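September 28, 2019
Props and sound notebook, Closmont stage B

Picking up from the August pages. The wireless set for the attic scenes is now on its third build. The second one looked fine from ten feet and wrong in close-up, and the director wants the close-up for the scene where the courier sends her last message.

Case: kept the suitcase from build two. New hinge pins, old lock. The lock sticks if the lid is pushed down on the left, so close it from the right.

Dials: the printed faces from Hiebert came back too white. Two coats of thinned tea and one of matte varnish. Left one plain for comparison. The tea one reads better under the warm lamp but goes a bit green under the blue night gel. Camera test before we commit.

Morse key: spring was too stiff for the actress to send at speed. Swapped it for the softer one and opened the contact gap. She can now do the full message without looking down. The call sheet has it as 332 characters with the spaces counted, and the shot is planned to run without a cut, so she needs to get through the lot.

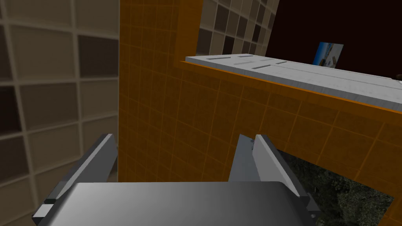

Sound wants a clean recording of the key by itself. Did five takes with the set on the table and five with it on a folded blanket. Table takes have a knock under each press that sounds like a second person tapping. Blanket takes are better. Take 3 is the one to send to Hokitz for the mix, take 5 as a spare. The rest can be wiped once they confirm.

Tone under the headphones is set at 900 Hz for now. The script supervisor asked if that is right for the period. I don't know. It sits clear of the dialogue and the composer has not complained. Leave it until someone gives us a better number.

Headphones: cloth cord is fraying at the left cup. Whipped it with brown thread. Do not pull it out of the suitcase by the cord. 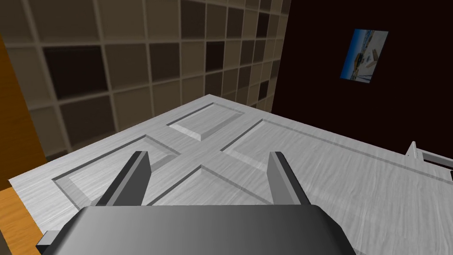

Battery pack for the pilot lamp lasted nearly the whole afternoon on one charge, with the lamp on between setups. Turn it off between setups anyway. The spare bulb is taped inside the lid, behind the code card.

Code card: the version in the box has the old name of the village. Script changed it to Merkia in the last set of pages. New card is typed but not aged. Same tea, one coat only, and dry it flat, the last one curled and had to be ironed.

Still to do:
Age the new code card
Camera test on both dial faces, warm lamp and night gel
Second key spring, same softness, as a backup
Ask the art department if the antenna wire goes out the window or along the beam, the drawings show both
Send take 3 and take 5 to Hokitz

Build two goes back on the shelf with its dials in. It can still be used for the wide shots.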